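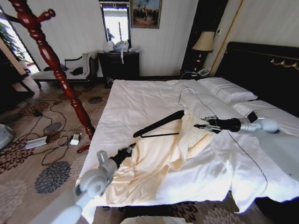

Kolbrún Ragnarsson wanted to know, before we had even got our coats off, why one couldn't simply write down a single path for each arm and play it back, given that a hanger is always the same shape. It is a fair thing to ask, and most of this session is my answer to it, so I shall take my time.

The hanger is indeed always the same shape. The garment is the trouble. A stiff object can be described by where it is and which way it is turned, and once your software knows that, it knows everything it needs for a grasp. Cloth has no such tidy description. Pick it up by the collar and put it down again and you have, for the planner's purposes, a new object (and a rather unhelpful one, with its neck opening folded away underneath). So a recorded path is fine for the hanger and very nearly useless for the thing you want to put on it.

What we do in the Flunddale exercises is split the job between two layers. The upper layer, which we call Bravo in the course code, chooses the next small step: pinch here, lift, bring the hanger end towards the opening, let go. The lower layer turns each step into joint motions for both arms and keeps them out of each other's way. Please keep these separate in your own work! Every year somebody lets the upper layer send joint angles directly, and then spends most of May trying to find out which half is at fault.

A word on the two arms. It is tempting to plan the left one, then the right one, and hope. That works while they are far apart, but during hanging they share the same bit of cloth, and pulling with one changes what the other is holding. Our planner therefore treats them as a single system with 2 hands, and the distance between those hands is limited by how far the fabric will stretch. You set that limit yourselves in the configuration file. Start with a small value, do please start small, and widen it only when the planner keeps failing to find a route.

Then there is looking. The head camera is good for the whole job: where the bed is, where the garment lies, which way the hanger is tilted. It is poor at the last few centimetres, where an arm so often gets between the camera and the cloth. For that part we hand over to the camera at the wrist, which sees very little but sees it closely.

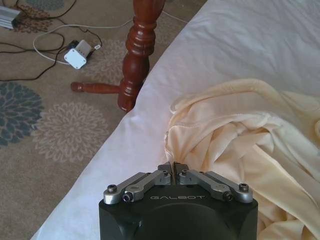 When should the program switch from the head view to the wrist view?
Switch when the wrist camera has found an edge of the cloth in 11 images running, and go back to the head view as soon as it loses that edge for 20.

Those two numbers are deliberately unequal. If they were the same, the program would dither between views whenever the edge was faint, and you would see the arm hesitate in a way that looks thoughtful and is really just indecision in a loop. Kirsten Hauksdóttir has put a plotting tool in the Stostwood folder that draws the switches along a time line, and I do recommend running it on your own logs before you come and ask me about jerky motion.

One more thing about pale cloth on pale sheets. The edge finder supplied with the exercises works on brightness alone, and a cream garment on white bedding gives it very little to go on. Use the depth channel as well, or the fold shadows if your depth is noisy. Whichever you choose, write it in your report, with the threshold, so that the rest of us can repeat it.

For next time, load log 1602, find the first failed grasp, and decide which of the two layers was responsible. A page will do. Bring the plot with you - on paper, if you can manage it, as the projector and I are not on good terms.

Related items
Getting started with Bravo: upper-layer steps
Two-arm planning: setting the stretch limit
Reading logs with the Stostwood plotting tool
Fokelico edge finder: notes on depth and brightness
Flunddale exercises: reading list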